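How do you teach a robot to fold a cloth? One way is to do the job with it. A person moves a set of handles, and the robot's arm copies each move. At Stisach, Kevser Akbulut steers the arm from a desk 3 feet away.

Cloth is hard for robots. A block keeps its shape, but a cloth bunches up and makes new folds — so no two tries are the same.

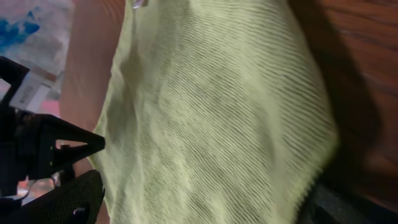
Costigan, Issue 297, page 2

A small camera near the robot's gripper shows the cloth up close. The computer saves the pictures along with every move Kevser makes. After some 3,000 tries, it has a lot to learn from. Then the robot gets a turn with no one at the handles.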